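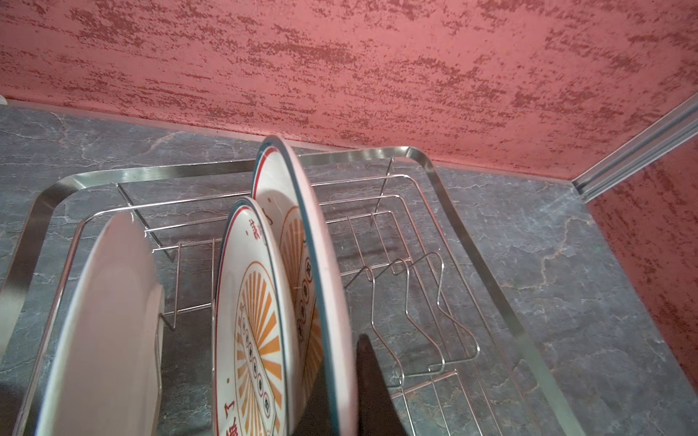
Pacita Enriquez
Manipulation test engineer, Trullville

Our house rules for dish rack work have been through a second revision, and I promised a few readers I would write up what changed. The first version was a page of prose that Addo and I wrote in November. It was agreed by everyone and followed differently by everyone. The new one is shorter and uses "must" only where we are prepared to throw a run away.

Scope first. The rules cover plates standing upright in a wire rack on a hard worktop, with a single arm and a two-finger gripper. Cups and cutlery have their own sheet, which Caser is still drafting.

Approach. The fingers must come in along the plane of the slot, one on each side of the rim. The old text said "from a suitable direction", and we had operators coming in square to the face of the plate and pushing it into its neighbour. Where plates stand close together, the operator stops short of the rim, checks clearance from the wrist view, and only then closes. A stop of 2 seconds is enough. It is logged as a separate step so that it can be trimmed later if the Prallent people don't want it in their set.

Order. Take the plate with the most free space beside it. We used to say "front plate first", which falls apart as soon as the base is moved and front means something else. If two plates are equally clear, either will do, and the operator should vary the choice between runs.

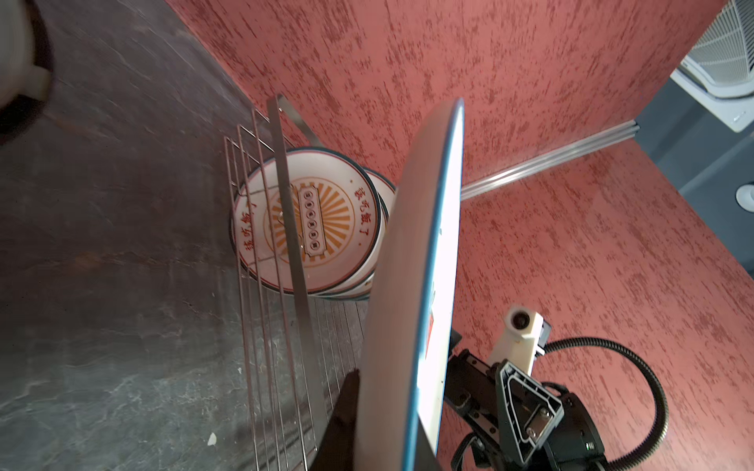 Lift and carry. Lift straight up until the lower rim is clear of the tallest wire, then move sideways. Never both at once. Most of our chipped rims came from diagonal exits where the foot of the plate caught a divider. Speed in this phase is capped at 200 millimetres a second, measured at the fingertips. The cap was argued over at length. I would have gone lower; Addo pointed out that slow runs tempt people to cut the lift short.

Cables. Any cable at the wrist must have enough slack for full wrist rotation and must not hang lower than the fingertips. Check it at the start of a session and again after any change of tool.

Mixed crockery. Plain and patterned plates should be used together. Glossy glaze picks up the colour of whatever is near it, and a set made only with plain white plates will be thin on the cases that cause trouble. Record the type of plate, and leave the pattern out of the task label.

Rejection. A run is rejected if a plate touches the worktop unintentionally, if a finger bends a wire, or if the operator regrasps more than twice. Under the old rules we rejected some 14 runs in a hundred, mostly for reasons that weren't written down. I don't have a fair figure for the new ones yet.

Still open: whether a plate that rocks in its slot after release counts as placed. Caser says yes if it stays upright. I would like a time limit on it.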